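Workshop Automation, Part 2
Handout 3: Desktop teardown cell
Notes by Darius Matei, Langate shared workshop. Revised 27 Mar 2023.

3.1 Scope

The task covered in these notes is the placing of a CPU and one memory module in a desktop tower. Both arms are mounted at the table. Programs are stored under the project name Hakcombe. Cable work is left to Handout 4.

3.2 Wrist view

The wrist camera is used for the final approach only. Reference features must be rigid and visible past the fingers. On the Dell board, the finned heatsink and the CPU socket qualify. The blue SATA cable and the supply wires do not – they move between runs and must be masked. The load plate is to be open before the arm enters the case. 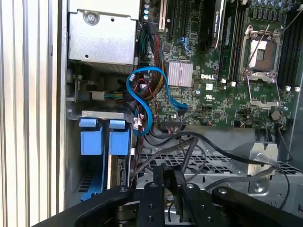
3.3 Fixture and part pickup

The case lies on its side on the slotted aluminum table, side panel off. Parts start in a gray 3D-printed holder to the left of the case. The CPU sits in a pocket and the memory module in a slot just below it. Matěj Michalík drew the holder; the current file is revision 41. Reprint it if a pocket wall shows wear.

Pickup sequence:
1. Move to the safe height above the holder.
2. Descend at reduced speed.
3. Close, wait 500 ms, read finger position.
4. Retract straight up before any sideways move.

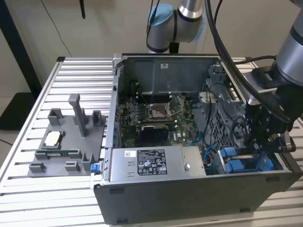
Page 3

3.4 Clearance

The drive cage sets the travel height on the right side of the case. Paths over it are planned with the gripper and its cables as one body – the arm model alone is too small. Log each stop with its joint values. Run 1047 is the reference log for the exercise.

Exercise: replan step 4 for a holder placed nearer the case, and submit the waypoint list in June.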